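Outdoor chairs for a cafe courtyard - plastic or metal?

malluvberg_lil
Posted June 2022
We're opening up the side courtyard at the cafe and I need seating for 60. Budget is $4,000 for chairs only, tables are sorted. The owner wants powder-coated metal. I'd prefer moulded plastic because it stacks and I'm the one who puts it away every night. Courtyard gets full sun from lunch onwards. Any experience either way?
Lilian

kevent_hire
We run plastic in the hire fleet, well over 1,000 of them. The cheap ones go chalky after two summers in full sun. Ask the supplier if the colour has a UV stabiliser in it and get the answer in writing. White and grey hide the fading best.

Daiane G
Disagree on white. It shows every scuff and you'll be scrubbing it weekly. We had white at Portela and I wouldn't do it again.

I'd look at the mid or pale colours, and something with holes or slots in the back so the wind goes through. Solid backs blow over in our courtyard as soon as there's a southerly. 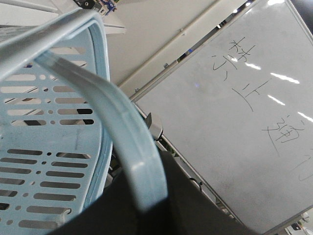 The other thing is arms. Customers over 60 ask for them, and if you leave them out you'll hear about it. But check the arms fit under your tables before you order. Ours were too high by a finger's width and we lost a whole row of seats.

kevent_hire
Fair enough on the arms, but they stack badly. You get half as many in the same height and the stack leans. For a nightly pack-up I'd go armless with a few armchairs on the side.

tamance88
Metal. Plastic feels cheap and people don't stay for a second coffee.

malluvberg_lil
They also don't stay if the seat burns the backs of their legs, tamance88. We had metal at my last job and had to put cushions out from November to March.

tamance88
Cushions aren't that hard.

Daiane G
They are when it rains. Lilian, buy two of each and leave them out for a month before you commit to the lot. Cost us under $100 when we did it and it settled the argument with our owner.

malluvberg_lil
Good idea, will do that. Does anyone know if the slotted backs are a pain to clean?

Daiane G
Soft brush and a bucket, then hose them off. Don't use the pressure washer up close, it roughs up the surface and the dirt sticks worse afterwards.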